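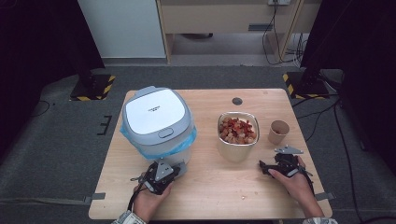
Section 4: Setting up the snack table

Rice porridge with dried fruit and nuts is the one recipe in the Hafstein shared kitchen folder that people keep asking about, and the old instruction sheet for it made large promises. It said the whole job took "no time at all". Allow 90 minutes, most of it waiting. The sheet also told you to keep the topping in its packet until serving, which I don't recommend. Tip it into a bowl first, as with the red, orange and brown mix on the table, and have a paper cup beside it for portioning. You will get a few crumbs on the wood whichever way you do it, and the sheet's claim of a "crumb-free method" can be ignored.

What you need

One rice cooker with its inner pot, lid and measuring cup
200 g short-grain rice
Water
One bowl of chopped dried fruit and nuts
Small paper cups
A damp cloth

4.1 Placing the cooker

1. Take the cooker out of any bag or wrapping. All of it, including whatever is bunched round the base. People have told me a bit of plastic round the bottom "catches the drips". It may well do, but it can also melt, and it covers the vents on many models.

2. Stand the cooker near one end of the table with the latch facing you.

3. Check that nothing hangs over the lid. Shelves are the usual trouble.

4. If the table has a cable hole, see whether the plug will go through before you plan your layout round it. Some won't. Don't force it.

CAUTION: Do not plug in or switch on the cooker while any plastic is touching it.

4.2 Cooking

1. Rinse the rice until the water is mostly clear. The folder says seven rinses. Three has always done for me, and Þórey Hedegaard could not pick out the seven-rinse batch when we tried both on a Tuesday.

2. Dry the outside of the inner pot and lower it in.

3. Add water to the porridge line. If your pot has no porridge line, use one litre and stay nearby the first time.

4. Press the lid down until the latch clicks. Pull up gently on it to check.

5. Choose the porridge setting. The "quick" setting on the Rivix cooker saved us very little and boiled over twice, so I can't see the point of it.

6. When it finishes, leave the lid shut for ten minutes.

CAUTION: Steam comes out fast when the lid opens. Keep your face and wrists back.

4.3 Portioning the topping

1. Put the bowl on the opposite side from the cooker, or the steam will make the fruit sticky.

2. Break up any clumps with a clean spoon.

3. Fill each paper cup halfway. Full cups tip over when carried.

4. Hand the cups out separately and let people add their own.

Note: The mix contains nuts. Write this on a card and stand it by the bowl. Telling people as they come in is not enough.

Note: Preben Zoëga's version soaks the fruit in orange juice overnight. He says it makes all the difference. I have tried it and found it wetter.

4.4 Clearing up

1. Unplug the cooker and let it cool with the lid open.

2. Wash the inner pot by hand. "Dishwasher safe" was printed on the box of our last one, and the coating started to go by April.

3. Wipe the table towards you with one hand cupped at the edge, so the crumbs don't end up in the carpet.

4. Put leftover topping in a lidded jar. Anything that has stood in an open bowl all day should be thrown away.

For lost lids and spare measuring cups, see Unnur Briem in room 318.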